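Lultholm > Hardware Collections > Workstation Service Set > README

# Workstation Service Set: Data Card

## Summary

This collection documents the internal servicing of a desktop workstation, with the side panel removed and the tower laid flat on the bench. It is maintained by Lultholm for use in technician training and parts identification. The release contains 100 sequences, each limited to 30 seconds, in 2 resolutions.
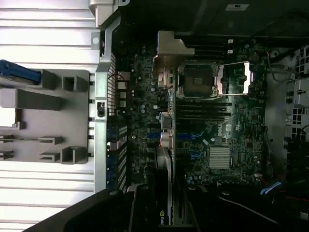
Component labels follow the Dromell parts vocabulary. A part is labeled by its function first and its condition second. An open load plate beside an empty processor socket is therefore entered as `socket / empty / plate open`, and the black memory slots on either side of it are entered as separate banks. Logos printed on the board are not labeled.

## Contents

- `sequences/` - recordings, grouped by session
- `parts.csv` - component names and conditions
- `notes/` - remarks from the annotators

## Annotation

Each sequence was labeled by 2 annotators working separately. Disagreements were 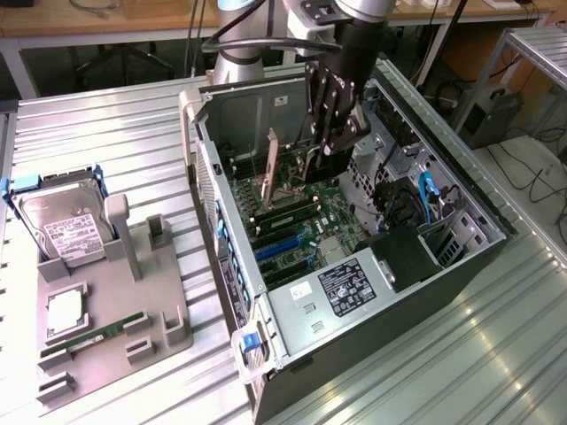 settled by a third reader at Cuervo. Memory modules, drive bays, and power supplies have the highest agreement. Expansion cards have the lowest, and users should consult `notes/` before relying on those labels.

## Known Limitations

All sequences show towers lying on their side. Upright cases, laptops, and rack units are not covered. Cable routing is labeled only where both ends are visible.
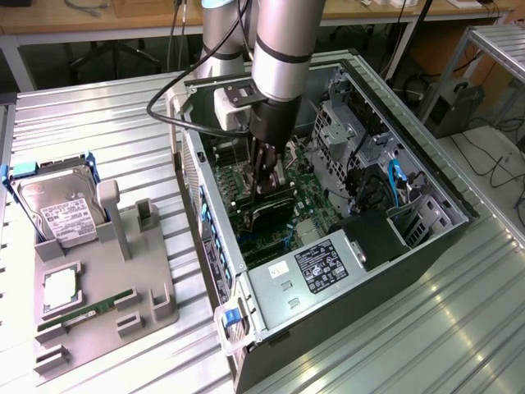
Prepared by Fredy Restrepo
July 21, 2021

## Access and Corrections

Requests for access should be directed to the Flener data desk. Corrections to `parts.csv` are accepted at any time and will be included in the December release. Please cite the sequence number and the row concerned.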